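生活服务指南　>　居家与厨房　>　收纳整理

网篮收纳与杯具归置：住户及公共茶水间使用建议

本页适用于斯托克斯特德（Stokstead）公寓各单元住户，以及各楼层公共茶水间的使用者。内容涉及金属网篮的选用、杯具的清洗与放置、桌面的日常维护。装修期间的临时存放办法另见《入住手册》厨房一节。

一、网篮的选用

金属网篮透气，内部物品一目了然，适合放置杯具、小包装干货、抹布和常用工具。选购时应先量台面和柜格，再看篮子。许多住户购回之后才发现篮口的卷边比篮身宽出一截，无法推入柜内，因此测量时应以篮口外沿为准。柜格内左右各留出2厘米，取放时手指方能伸入。

网格的疏密应与所放物品相配。网眼较大的篮子适合杯、碗、瓶罐；放置茶包、瓶塞、夹子等小件时，应在篮底加一层垫布或薄垫，以免小件从网眼漏出或卡在铁丝之间。垫布以能够机洗的棉布为宜，裁剪时四边略大于篮底，铺入后边缘自然向上翘起，可兼作缓冲。

表面有涂层的网篮，使用前应沿铁丝交接处检查一遍。涂层若有脱落，潮气容易由此侵入，日后会在台面上留下锈痕。轻微脱落可用砂纸打磨后补漆，补漆部位完全干透后方可使用；底部脱落面积较大的篮子不宜再放入厨房，可改作储藏室盛放干燥杂物之用。

购买前还应以手掌沿篮口内外各摸一圈，铁丝的断头应全部收在卷边之内。有毛刺的篮子容易划伤手指，也会勾破抹布。

二、清空与分拣

整理杯具之前，应先将篮子腾空，放在桌面靠里的一侧，身前留出操作的位置。把待整理的物品全部集中到同一张桌上，不要一面整理一面往返柜前。桌面较小时，可分批进行，每批完成后再取下一批。

分拣时依使用频率进行，不必按颜色或成套与否。每日使用的杯子归为一组，待客用的归为一组，已有裂纹或缺口的单独取出。对于杯口有缺损的玻璃杯和陶瓷杯，无论缺口大小，均不应继续饮用。金属杯如有凹陷但内壁完好，可以继续使用；内壁出现锈点或有难以去除的异味时，应予更换。

共用茶水间的杯具还应区分公用与自用。自用杯请在杯底贴上标签，写明房号。没有标签的杯子，按公用杯处理。

分拣时宜将杯子逐只拿起，查看杯底和外壁。杯底残留的水渍和茶渍常常被忽略，放入篮中后会沾到垫布上，再沾到别的杯子。逐只查看所费时间不多，一张桌子上的杯具，通常一壶水烧开之前即可看完。

三、放入篮中的次序

较重、较高的杯子先放，贴近篮壁；较轻、较矮的后放，置于中间。放入时应握住杯身，自篮口上方垂直放下，不要从侧面斜插，以免杯底磕碰篮沿。金属杯与玻璃杯不宜紧贴，中间可隔一块折叠的棉布。
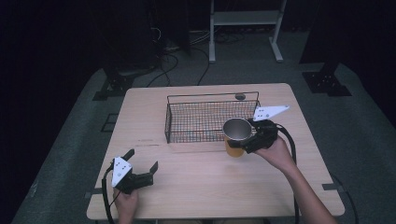
撰文：米里亚姆·塔勒（Mirjam Thaler）
栏目：收纳整理　｜　十二月修订

桌上放一只黑色方格网篮，敞口朝上，杯子在篮子近旁拿放，是本节所述整理方式的基本布置。篮子置于桌面远端，近身一侧留作分拣之用，双手活动不受妨碍。体积较小的零散物件容易被篮子挡住，收尾时应绕到桌子另一侧看一遍，以免遗漏。

杯口朝上还是朝下，取决于存放环境。封闭柜内的杯子可朝上放置，使杯内空气流通；开放搁架上的杯子宜朝下放置，以防落尘。杯口朝下时，篮底应铺有垫布，且杯子须已完全晾干，否则杯内潮气不易散出，数日后会产生闷味。

叠放杯子以两层为限。形状不同的杯子不要互相套叠。金属杯套叠过紧时，不可用力扭转，可在外杯外壁淋少许温水，内杯注入凉水，稍候片刻再轻轻分开。玻璃杯套叠过紧时，水温差不宜过大，以温水和室温水为限。

篮子装满后应试提一次。以双手托住篮底，缓慢抬离桌面，若杯子晃动碰撞，说明空隙过多，应以棉布填塞；若篮底明显下垂，说明过重，应分装为两篮。仅以手指勾住一侧篮沿提起，容易使篮口变形，亦有倾覆之虞。

四、各类杯具的清洗

金属杯。以温水和中性洗涤剂清洗，使用软海绵，不得使用钢丝球。内壁茶垢可用小苏打去除：取500毫升温水，加入小苏打20克，搅匀后倒入杯中，静置后以软刷刷洗，再用清水冲净。外壁带有彩色涂层的金属杯，清洗液不要长时间浸泡外壁，刷洗时亦应避开涂层边缘。杯口与涂层相接之处容易积存污垢，可用旧牙刷顺着一个方向轻刷。

玻璃杯。先冲洗后擦干，擦拭时一手托底，一手以布裹住杯身，勿将整只手塞入杯内用力旋转。水垢可用稀释的白醋擦拭，擦后应以清水冲洗至无醋味。

陶瓷杯。釉面有细纹的陶瓷杯容易吸入颜色，咖啡和浓茶饮毕应及时冲洗。杯底无釉的一圈较为粗糙，放在木桌上拖动会留下划痕，应拿起移动。

带盖的杯子。盖内密封圈须定期取下单独清洗，晾干后装回。收纳时杯与盖分开放置，盖子可竖立于篮子一侧。

白醋与含氯漂白剂不得混合使用，也不得先后用于同一只未经冲净的杯子。

五、桌面的维护

浅色木质桌面纹理较淡，水痕和杯印较为明显。整理杯具时，桌上宜先铺一块干布，尤其是在杯子刚洗过的情况下。网篮底部的铁丝直接接触木面，推拉时会留下细线状的划痕，移动篮子时应先提起，再放下。篮子若长期固定放在同一张桌上，可在四角粘贴毡垫。毡垫受潮后会发硬，每季度检查一次即可。

已经出现的白色水痕，多因潮气留在漆面之内，可先将桌面静置一晚，待其自行消退。仍未消退者，用软布蘸少量家具蜡，顺木纹轻擦。颜色发黑的痕迹已渗入木材，不宜自行打磨，请向管理处报修。

桌面日常清洁以微湿的布擦拭，随后用干布擦一遍。擦拭时应将桌沿和四角一并擦到，水滴积在桌沿下方，日久会使边缘起翘。

桌下铺有地毯的房间，清洗杯具应在水槽处完成，不要端着盛水的杯子到桌前操作。地毯上如有洒漏，先以干布按压吸水，不要来回擦拭。茶渍和咖啡渍应当日处理，处理方法见《地毯与地面》一页。

六、电线与通道

桌边如有电线经过，整理前应先将其理顺，使之沿桌腿或墙边走线，不要横在取放物品时脚步经过的地方。垂在桌沿外的电线容易被衣袖或篮子勾住，可用扎带或夹子固定。端着装满杯具的篮子行走时，视线会被篮身遮挡，行走路线上的物品应事先移开。

照明不足的房间，应在整理前打开灯具，或将桌子移近窗边。杯口的细小缺损在昏暗光线下不易看清，分拣玻璃杯时尤须注意。

七、公共茶水间的补充规定

各楼层茶水间设有网篮4只，其中两只放置公用杯，一只放置待洗杯，一只放置抹布与杯垫。请勿调换用途，也不要将网篮带回房间使用。

用毕的公用杯，请冲去残液后放入待洗篮。杯内留有茶叶、咖啡渣的，应先倒入厨余桶，不得倒入水槽。待洗篮装满时，请先行清洗，不要在篮外台面上继续堆放。

无人认领的自用杯，在茶水间保留至当月月底，随后转至一楼失物架。福纳勒姆（Fornarham）楼与斯托克斯特德楼的失物架分设，请到所住楼栋查找。

损坏的网篮和杯具请勿自行丢弃，放在茶水间门内侧的回收箱中即可。玻璃碎片须用厚纸包好，外面写明“玻璃”二字。

八、常见情况的处理

网篮有锈水滴下：立即取出篮内物品，以干布擦净台面。检查篮底焊点，锈蚀部位打磨补漆之前不要再放湿杯。

篮内有异味：多由垫布受潮引起。将垫布取出洗净晒干，网篮以温水和洗涤剂刷洗，倒扣晾至全干。

网眼内积有油垢：将篮子浸入加有洗涤剂的热水中，待油垢软化后，用长柄软刷由内向外刷洗。方格交叉处可用竹签裹布清理。

篮口变形：轻微变形可将篮口倒扣在平整地面上，垫布后以手掌均匀下压。铁丝脱焊的，应停止使用。

杯子外壁涂层剥落：剥落处在杯口附近的，应停止饮用，可改作笔筒或工具筒。剥落处远离杯口且内壁完好的，可继续使用，但不宜再放入洗碗机。

杯具数量过多，篮子放不下：先检查是否有久未使用的杯子。仍可使用者，洗净后可交管理处登记，由其他住户领取。

相关页面：地毯与地面　｜　橱柜除湿　｜　抹布的分类与更换　｜　茶水间使用时间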